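Pustari tabletop sorting kit – pre-purchase safety and acceptance checklist
Site: Waltholm, back room
Checked by: Annapurna Achari
Second check: Njoroge Nyaga
Supplier contact: Loredana Orlandini, Clikico

1. Emergency stop within reach of the operator's chair. OK.
2. Arm base bolts marked after tightening. OK.
3. Speed limit set before first run (266 mm/s). OK. Njoroge read the value back from the menu.
4. Cloth fixed at the corners. Comment: clips were not in the box. Ask Clikico.
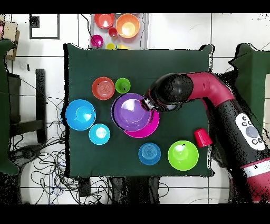
Can the arm be loaded while it is powered? Only with the motion hold on and the operator's hand off the start button.

5. Motion hold tested 10 times in a row. OK.
6. Gripper releases on loss of power. Comment: it does, but slowly. Loredana says this is normal for the Negri gripper. We want that in writing.
7. Clearance above the tallest item. See below.
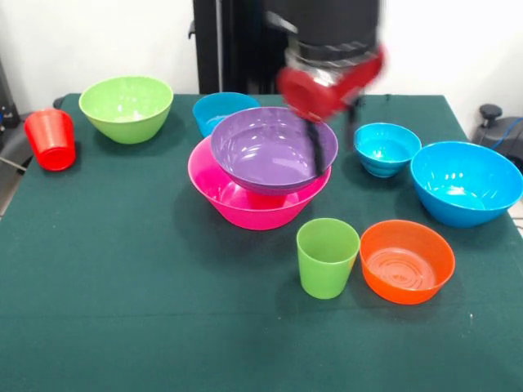

Clearance is set in the kit software as one value for the whole table, and the manual never says which item to measure from. We would like it set per item. A cup standing upright next to a low, wide bowl, like the lime green one beside the orange, needs more height than the bowl does. Nested bowls should be measured as a stack. Until the manual is fixed, use the tallest thing on the cloth.

8. Cables off the walkway. FAIL. Tie back and recheck Monday.
9. Work area limits entered. OK, with comment.

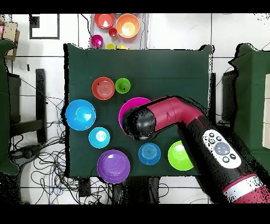 The software limit follows the tabletop, and the kit gives no warning for an item placed partly outside it. Clikico lists this as a later update. For now the operator has to look before each start. The purple bowl had its rim over the table edge, and an item in that position should be moved in before the run continues.

10. Log file saved after each run. OK. Holds 1000 entries, then overwrites the oldest.

Result: pass with conditions. Items 4, 6 and 8 stay open – no unattended running until they are closed.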